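Guest Room Questions - Pratel House

Why is there a bamboo mat on the bed?
It keeps the sleeper cool in summer. We lay it over the bedspread, and folded clothes can wait on top of it.
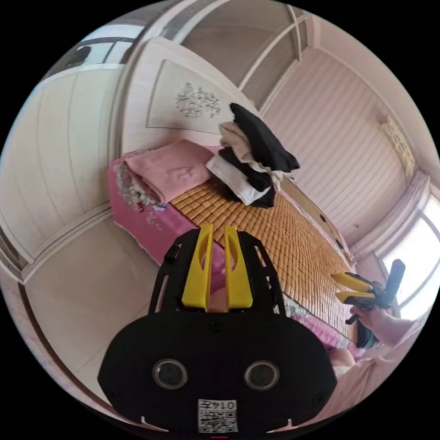

One guest wrote to us that the tiles pulled her hair, and she asked for a sheet on top. Please ask too, we will bring one.

Do you change the towels?
Yes, every 2 days. The pink ones are soft and fuzzy - please do not use them for shoes.

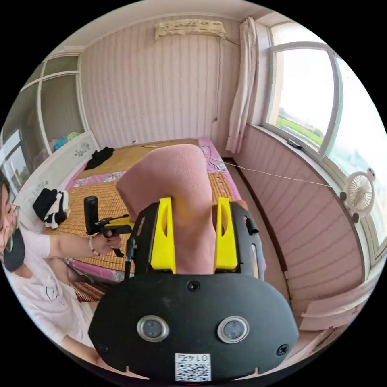 How do I clean the mat?
Wipe it with a damp cloth along the rows, then leave it flat until 11 in the morning. Lift the towels off first.

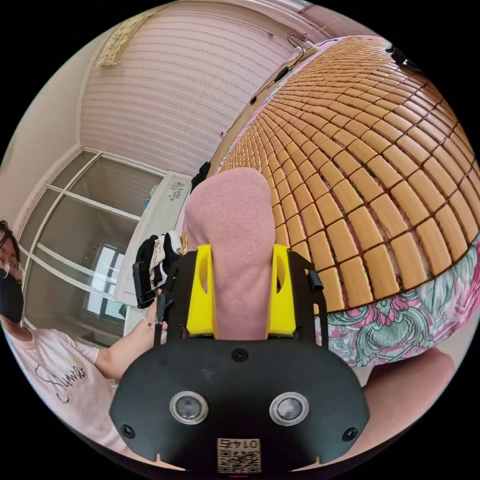

Do not fold the mat across the blocks. Roll it slowly from the foot of the bed, and keep it away from the heater.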